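Budget for hand-held grippers: spares, pads and how many sets to order

s_oprea wrote:

I have to put in an equipment request by the end of May for hand-held grippers, for recording kitchen and dining table tasks in ordinary homes. Two-finger type, one per hand. The current quote from Olmont is 706 per gripper before tax, with a lead time of 15 working days. I have money for four grippers, or for three and a proper stock of spares. Which would you do?

Silviu Oprea

ghanem_r wrote:

Three and spares, but order the third as a spare body and not as a working unit. You run them in pairs, so an odd one only earns its keep when something fails. Ask Olmont whether fingers are sold separately. If they only sell the whole gripper, the sums change and four is the better order.

What is the payload? The quote should give it with the fingers fully open as well as closed.

s_oprea wrote:

Fingers are sold separately, left and right priced differently. Pads come in packs. Payload is given for one opening only. I have written back to ask.

ileana.stoica wrote:

I disagree with ghanem_r. Buy four. With two pairs you can have two people in two homes, and the cost of a visit is mostly travel and setting up. We budgeted 800 per unit at Ulura to cover tax, delivery and one set of pads, and came in close to that. A shelf of spare fingers does nothing for the number of hours recorded.

ghanem_r wrote:

Two pairs with no spares is one pair as soon as a finger bends. Then you wait 15 working days with a home already booked. Your hours come down faster than they went up.

ileana.stoica wrote:

Only if fingers bend at that rate. Ours did not. Pads wore, fingers did not. I would put the spares money into pads and nothing else for the first order.

sumaiya_e wrote:

Depends what you are picking up. Before choosing between three and four, write the object list and check it against maximum opening. We skipped that at Hornville and had to buy wider fingers afterwards from a separate budget line, which took longer to approve than the grippers did.

For table tasks the awkward items are containers. Single chopsticks, spoons and so on are narrow and any pad will do. A chopstick basket is different: you have to get both fingers outside it, and if the chopsticks lean out over the rim they limit where you can come in from. 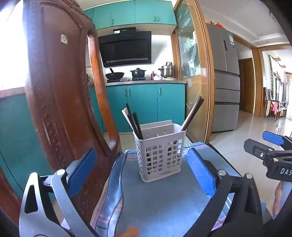 So I would measure the widest container on the list, add clearance on both sides, and reject any model that needs its full opening to get there. Pads also take up part of the opening. Some suppliers quote the figure without pads fitted, so ask which it is.

s_oprea wrote:

Olmont's sheet does not say. Added to my questions.

delia_b wrote:

Two items missing from this thread. First, carry cases. Without them you will be paying for knocks in transit, whichever number you buy. Second, bolts. If the pads are bolted on, get the size and thread in writing and buy them locally. Supplier bolts were the worst value on our order.

On three or four I am with ileana, provided the first order has pads in it.

ghanem_r wrote:

Still three. But agreed on the bolts.

s_oprea wrote:

Reply from Olmont: opening is quoted without pads, payload is at mid opening. They will test with pads on and send both figures. I am drafting the request for four with pads, and spare fingers as an optional line, left and right one each. If the optional line is refused I will go back to three.

sumaiya_e wrote:

Put the object list in as an annex. It makes the optional line easier to defend.

Last updated: 9/27/18

Contact the moderators | Copyright remains with individual posters | Back to top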